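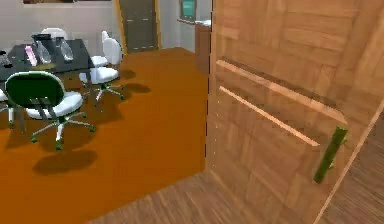 Door opening in sim: when do you call it a pass?

Posted by endemside_ruben, 12/21/19

Hi all, long-time reader, and I finally have something worth asking. I'm writing the pass/fail rules for our door tasks in simulation and I'd love to hear how other people do it before I commit. My draft says an episode passes when the hinge gets to the target angle within 700 steps and the robot hasn't touched anything except the handle. That second part is giving me grief. Plenty of our runs finish with a nudge on the face of the door, and a person carrying groceries would do exactly the same thing, so it feels mean to fail them!

I'm also not sure what to do about furniture. Do you score contact with chairs and tables in the same rule, or keep a separate one?

Ruben Geerts

Reply from povov_bench

Welcome, Ruben! Keep them separate, please. We had one big "no contact" rule for a long while and it hid everything. A run that brushed the door panel and a run that plowed through an office chair came out with the same zero, and we spent most of May going back through 2,042 logs to sort them out by hand. Now we write down three things for every episode: final hinge angle, highest force on the door, and a list of every other object touched. You can argue over the threshold later as long as you kept the raw numbers.

Reply from stepan_sirko

I'll disagree a little, in a friendly way. I think pushing on the panel should be a fail if the task is called "open by the handle." If you want to allow it, call the task something else. I have read too many results where the name promised one thing and the scoring quietly let in another. On the Bashir set we reran 852 episodes under the strict rule, and 114 that had been passes came back as fails. That's a lot of runs to be generous about.

Loose glassware on a table is my other worry. If there's a vase in the room and your rules don't say what happens when it goes over, somebody will train a policy that swings the door hard and shakes half the room. Write it down before you train.

Reply from endemside_ruben

Stepan, that's fair, and those numbers sting a bit. But I'd hate to reward a robot for holding on to a handle all the way round when the sensible thing is to let go and use its arm. Would you be happy with two scores, strict and practical, printed side by side?

Reply from stepan_sirko

Side by side, yes. Only the practical one in the abstract, no :)

Reply from cernitz_lab

Jumping in with a small one. Please fix the starting state too! Door fully latched, the same hinge friction across seeds (or the range written out), and chairs put back where they began. We skipped that last bit once and the chairs slowly wandered from one episode to the next. Took me ages to spot.

Reply from povov_bench

Seconding the friction range. I still don't agree with Stepan on the panel, by the way. A soft push under a force limit is good manners in my book, and I'd put the limit in the rule and leave the task name alone.

Reply from endemside_ruben

Thank you all, this is so much more than I hoped for. I'll rewrite the draft with both scores, a force limit, the contact list and a proper reset section, and put it in this thread for you to pick apart. Stepan, I'm expecting red ink.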